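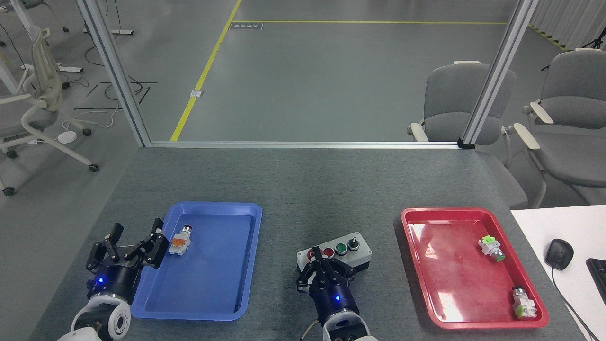 Two trays on a gray tabletop, blue at left and red at right.

Ticket 1266 – Memorial notice displayed with incomplete survivor list
Submitted through: Family Services form, Jelport online notices
Funeral home: MacLeish, Fitedmont
Priority: 2
Status: Resolved

Description of issue
The family of the deceased reported that the death notice published in June did not match the text approved at the arrangement meeting. The paragraph naming the surviving relatives ended after the second daughter. The names of the grandchildren, the visiting hours and the request for donations in place of flowers were missing from the public page. The printed newspaper notice was correct.

The contact for the family is Encarnación Barroso, niece of the deceased. She asked that the page be corrected before the visitation, as relatives living out of state were relying on it for the address of the church.

Log

8:40 a.m. Request received and acknowledged by email. The approved text was requested from the funeral home.

9:15 a.m. Approved text received from MacLeish. The text is complete in the Vekov case record, including the visiting hours. The fault therefore lies between the case record and the public page.

9:50 a.m. Notice republished from the case record. No change. The survivor paragraph ended at the same name.

10:20 a.m. The stored text was compared with the published page. The last name shown is followed by a nickname in curly quotation marks, pasted from a word processor. The publishing step stopped at the first of these marks and dropped everything after it.

10:35 a.m. Curly marks replaced with straight marks in the case record. Notice republished. Full text now displays on the desktop page. The mobile page still shows the shorter version.

11:35 a.m. Mobile page checked again. Stored copies of mobile pages are held for 60 minutes, and the earlier copy has now expired. Full text displays.

11:50 a.m. Ms. Barroso notified by telephone. She confirmed the grandchildren's names and asked for one further correction: the middle initial of the brother who died before the deceased. As this differs from the approved text, written consent was requested from the next of kin.

1:30 p.m. Written consent received by way of the funeral home. Initial corrected and notice republished. Condolence messages already left in the guest book were not affected.

Resolution
The published notice now agrees with the approved text, as amended. A letter of apology has been sent to the family, and the fee for the online notice has been refunded.

Follow-up
The publishing fault has been referred to Vekov support under a separate request. Until a correction is installed, staff preparing notices are asked to paste text as plain text and to read the public page through to the last line – on both desktop and mobile – before informing the family that it is available.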